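Home | Animals | Space | How Stuff Works | Ask Us | Quizzes

The Kit That Wants to Fold Your Trousers

by Muchen Bai

6th February

14 comments | Share

Think about the last time you folded a pair of trousers. You probably didn't think about it at all. You may have rolled them into a ball and pushed them under the bed, and we won't tell.

For a robot, clothes are a nightmare. A brick stays brick-shaped when you pick it up. Trousers flop. Lift them by one corner and they turn into a different shape, and when you put them down they turn into another one. A robot that can build half a car may be completely beaten by a pair of shorts.

So how does it learn? Mostly by copying us, and that is the idea behind the Kuvari Home Kit, made by a firm called Dirnov. In the box you get a gripper you hold in your hand, a small camera that clips on to it, and a booklet 36 pages long. (Most of the booklet tells you not to drop it in the bath.)

You squeeze the handle and the two jaws close. You let go and they open. Then you do your chores with it, like a very tidy crab. The camera records what the jaws are up to, and a computer studies the recordings later.

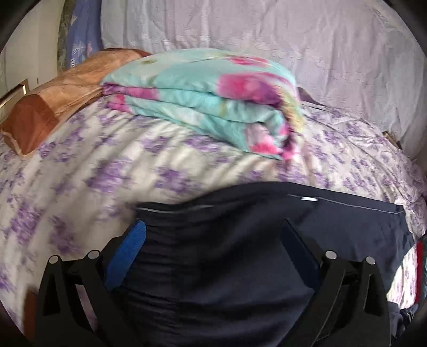

Bedrooms are good places to practise. In a laboratory, the table is plain and somebody has ironed everything. At home there are flowery sheets, blankets and dark clothes with creases going every which way, and the computer has to work out which bit is the thing to be folded and which bit is just bed.

It needs lots of goes, too. Dirnov suggests 39 folds before you take a break. I managed more than 3 and then wanted a biscuit.

Is it any good? The jaws are light and they grip a waistband well. Thin cotton is harder — I kept pinching the sheet as well and folding the bed. The handle is made for grown-up hands, so if you are under ten you will need 2 of yours to squeeze it. The rival kit, the Testell, is easier to hold but squeaks like a mouse with a grievance.

Neither of them will tidy your room tomorrow. For now, you are teaching the robot, and you still have to do the folding.

We use cookies to make this site work. Accept | Manage settings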